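# Equipment Review: Wornholm Countertop Water Filter

Tuesday, January 21, 2020 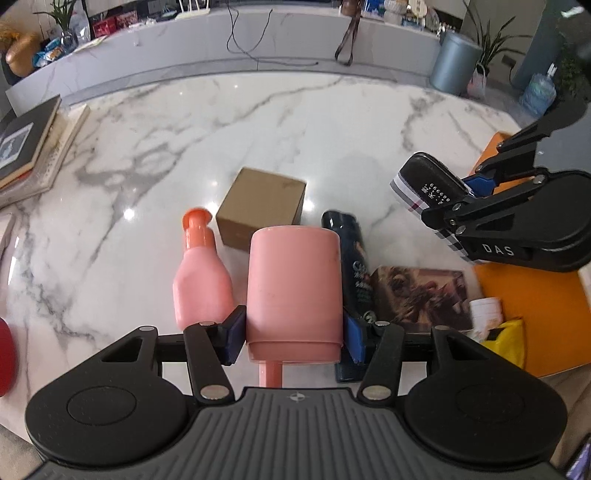
Is the Wornholm filter suitable for a shared staff kitchen? For a kitchen serving one floor, the review office considers it suitable, provided that one person is assigned to change the cartridge. It is not recommended for the ground-floor canteen.

## Scope of the review

The Facilities Office of the Javach Institute was asked in October to find a replacement for the bottled water service in the upper-floor kitchens. Two countertop filters were obtained for trial: the Wornholm and the Vimine. The Collet under-sink system was considered at an early stage but was set aside when the building owner declined to permit changes to the supply pipes.

Ryota Miyazaki conducted the trial on the third floor, where the kitchen is used by 13 employees. Solène Guillot reviewed the purchase terms and the cost of replacement parts. Both units were bought at the normal retail price, and neither supplier was told that a review was in progress.

## Installation

The Wornholm connects to a standard faucet by means of a threaded adapter and a short hose. Installation took less than a quarter of an hour and required no tools. The printed instructions are clear, although the drawing of the adapter shows the washer on the wrong side. Staff who followed the drawing instead of the text found that the joint leaked. The supplier has acknowledged the error in writing and states that later copies will be corrected.

The Vimine uses a similar connection. Its hose is stiffer and tended to pull the unit toward the sink when the faucet was turned.

## Performance in use

Flow through the Wornholm was steady during the first weeks. A standard kitchen pitcher could be filled without an unreasonable wait, and the taste of the water was judged acceptable by all regular users. Several remarked that the chlorine taste familiar from the building supply was much reduced. The office did not commission a laboratory test and makes no statement about the removal of metals or other substances.

The flow slowed noticeably after 278 gallons. The supplier's stated cartridge life is 285 gallons, and the office regards this as a fair match. The indicator light changed from green to amber at a suitable point but is placed at the back of the housing, where it is easily missed. On one occasion it had been amber for 4 days before it was reported.

The selector lever, which switches between filtered and unfiltered water, is firm and well marked. Users with limited grip strength found it hard to turn. The Vimine has a push button that these users preferred.

## Cleaning and upkeep

The outer housing may be wiped with a damp cloth. The spout unscrews for cleaning and should be rinsed weekly. Lime deposits formed at the tip of the spout during the trial and were removed with diluted vinegar. Replacement cartridges are sold singly or in pairs, and the paired price offers only a small saving. Delivery of the second cartridge was delayed, and the office advises that a spare be kept in the supply closet at all times.

## Recommendation

The Wornholm is approved for purchase for the second- and third-floor kitchens. The Vimine remains an acceptable alternative where a push button is needed. Requests for either unit should be sent to Solène Guillot, with the floor and the name of the person responsible for cartridge changes stated on the form.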